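Speaker notes: personalization fields for engraved and printed gifts
Dagný Lund, Gresness
Mar 28, 2022

Opening. State scope: text fields, plate sizes, packing. Pricing is covered in the Fogh session, so skip it if asked.

Character limits. Our anniversary plate takes 59 characters on the long line, spaces included. Customers paste from phones, so curly quotes and emoji arrive in the order form. The form now strips emoji and converts quotes before the count is shown. Pause here for the Itthorpe order log. Of 547 orders in September, most corrections were to dates, and very few to names.

Proofs. The customer gets one proof by email. Two rounds of changes are free. After approval the file is locked and goes to the Inville engraver overnight.

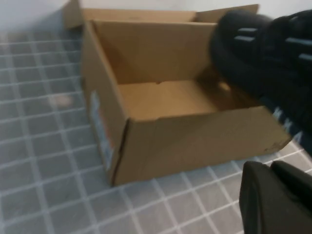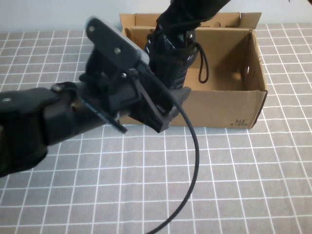
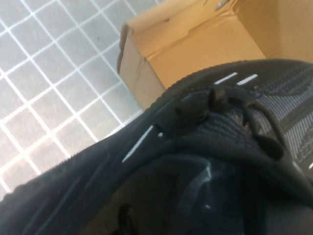
Packing comes next, and the main variable is the size of the item against the size of the carton. Framed prints ship flat with corner guards. Plaques ship in a sleeve. For anything bulky we use a plain brown corrugated carton, the same general type as the open one on the tiled floor, with the flaps folded out until the gift note is in. The note goes on top of the tissue, printed side up. Check the name on the note against the name on the plate before taping. No invoice in a gift parcel.

Materials. Brushed plates show fingerprints, so handle with gloves. Acrylic keeps its film until the customer removes it. Slate varies in color and the product page must say so. Minimum letter height on slate is 2 mm; below that the serifs chip.

Bulk orders. Limit is 500 pieces per name list. Lists come in as a spreadsheet, one recipient per row, no merged cells. Ask for the spelling of accented names in writing.

Questions. Leave the plate size table on screen.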